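Home | Meters | Test Strips | Soil & Water | Help | Basket

Your questions about the Dunero soil pH meter

We get a good many letters and emails about the Dunero, and the same few things come up again and again, so we have gathered our answers on one page. Do have a read through before you ring us, though we are always glad to hear from you if you're still stuck!

What does the meter measure?

It measures how acid or alkaline your soil is, on the usual pH scale. Seven is neutral, lower numbers are acid and higher numbers are alkaline. Most vegetables are happy a little below seven, while blueberries and heathers like things a good deal sourer. It won't tell you anything about nitrogen or potash, I'm afraid, and we do get asked that nearly every week in spring.

Can I push the probe straight into the ground?

You can with the Dunero Spear, which has a pointed tip made for the job, provided the soil is damp and you have felt about for stones first. The standard Dunero has a glass bulb at the end and should only ever go into a liquid. Mix one part soil to two parts distilled water in a clean cup, give it a good stir, leave it for half an hour and stir once more before you take your reading.

Does it work for plants in pots?

Yes, and pots are often where it earns its keep, as compost can drift quite a long way over a season or two (especially if your tap water is hard). Take a spoonful from halfway down, near the side, and another from the middle, and mix the two together. Try not to sample just after feeding. A week's wait is plenty.
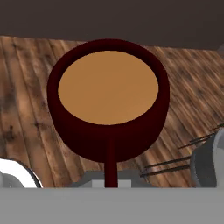 A deep red pot, seen from above.

If you have a whole row of pots filled from the same bag on the same day, one or two tests will usually do for the lot. Older pots are best tested one at a time.

How often should I calibrate it?

Once a month in the growing season, and always after the meter has been put away for the winter. Rinse the bulb, dab it dry with a soft tissue (please don't rub), stand it in the pH 7 solution and press CAL until the figure settles. Then rinse again and do the same with the pH 4. Each bottle of Chiriac buffer holds 300 ml, and once you have poured some out it shouldn't go back in, however tempting that is.

My readings keep wandering. Is it broken?

Probably not. Nine times out of ten the bulb has dried out. Stand it overnight in storage solution, calibrate in the morning and try again. A weak battery will also make the figures jump about, and so will a very cold sample brought in from the garden, so let it come up to room temperature first. If it still won't settle, the probe may be worn. They last about two years with ordinary use and the new one simply screws on.

Can I store the probe in distilled water?

Please don't! It draws the salts out of the bulb and shortens its life. A few drops of storage solution in the cap is all it wants.

What is the difference between the Dunero and the Rovville?

The Rovville measures conductivity, so it gives you an idea of how much dissolved feed is in the water, and it reads up to 2000 microsiemens. Plenty of our greenhouse customers own both, but for beds and borders the Dunero is the one to start with.

How long is the guarantee?

The meter is covered for two years and the probe for six months. Keep your receipt, and send things back to us at Ledinby with a note saying what's been happening. The more you can tell us the better.

Related pages
Looking after your probe over winter
Which buffer solution do I need?
Hard water and houseplants
Replacement probes and caps

Contact us | © Ledinby Garden Instruments | Back to top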